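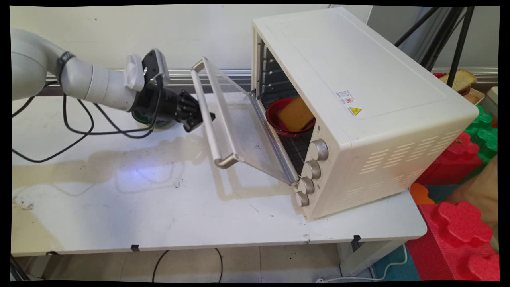 Toaster Oven Baking: Your Questions

I get the same handful of emails every week (I love them, keep them coming!), so I've put my answers in one place.

Can I really bake cookies in a toaster oven?
Yes! I baked in one for two years in my first apartment in Clitmont and sold plenty of cookies out of that kitchen. Do small batches, six at a time, and leave more space than you think you need.

Why are my tops burning?
The heating element is a lot closer to your food than in a big oven. Drop the rack to the lowest slot, turn the heat down 25 degrees, and lay a piece of foil loosely over the top once you like the color. Don't let the foil touch the element, please.

Do I need to preheat?
I do, and for longer than the little light tells me to. I give mine 11 minutes. My friend Chinyere Ekpo never preheats and her banana bread is better than mine, so take that how you like.

What size pan fits?
Measure the inside with the door shut, then take off an inch on each side so the air can move. An 8-inch square pan fits most of them, but check before you mix the batter (ask me how I learned that).

Can I use parchment paper?
Check your manual first, some makers say no. If yours allows it, trim the paper so nothing hangs over the pan.

How do you clean the crumb tray?
Unplug it, let it cool, slide the tray out, then dish soap and a soft sponge. For baked-on cheese I leave a baking soda paste on overnight.

Will you post the lemon bar recipe?
Working on it! Jui-lin Chien gave me her version in October and I still can't get the bottom crust crisp. I'm on my fourth try and we are all a bit sick of lemon.

Last updated March 13, 2018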